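FOR IMMEDIATE RELEASE
2026-01-10

Chaudhry Tea Rooms to Keep Its Doors Open Late for Neighborhood Evenings

Chaudhry Tea Rooms, the family tea shop on the corner of Alder and Second, is very happy to announce that its Neighborhood Evenings are coming back, and that this time they will run straight through to the end of June. Anyone who came in out of the cold last winter for a cup of something hot and stayed until closing will know why we are so pleased to be writing this.

The idea started small. We had a long table at the back, a kettle that was always on anyway, and a handful of regulars who didn't much feel like going home at five. One of them brought a deck of cards, another brought a lemon cake (we still get asked for the recipe, and no, she won't give it up), and before long we were pulling chairs in from the storeroom. By the last evening of the season we had served almost 100 people in one night, which for a shop our size meant a good deal of squeezing past one another with trays held high.

"I grew up doing my homework in this shop, and I can't remember it ever being as noisy as it was last winter," said Laiba Hayat, manager of Chaudhry Tea Rooms. "My aunt used to say that a pot of tea is really an invitation to sit down. We want folks to come by themselves if they like, or bring the whole family, and stay as long as the evening lasts. There will be somebody to talk to, and if you'd sooner sit with a book, that's fine too."

The evenings are free to attend. Tea is pay-what-you-can from opening until close, and there will be a pot of soup on the counter as long as it lasts. Our neighbors at Vamo Bakery are sending over the day's bread and rolls, and Cinis Books, across the street, has lent us a shelf of paperbacks and board games that can be borrowed and taken home.

New this season is a story hour for younger children, held in the front room before supper, and a beginners' knitting circle led by Dong-hyun Ra, whose scarves some of you will have seen in our window. Yarn and needles are provided for the first 2 visits, after which we ask that you bring your own if you can.

"I learned to knit from a library book and made every mistake there is," said Ra. "So whatever goes wrong with your first scarf, I have probably done it already, and I can most likely show you how to get out of it."

The shop is at 134 Alder Street, with a step-free entrance on the Second Street side. The 4 bus stops outside. No booking is needed, though groups larger than a family are kindly asked to let us know ahead of time so that we can find enough chairs. Trokico Printing has a stack of our season calendars on its front desk, and there are more by our register.
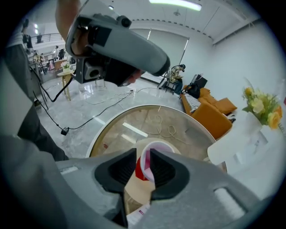 Dong-hyun Ra adds that left-handed knitters are very welcome in the circle, and would they please say so when they come in, as he has a separate set of instructions ready for them.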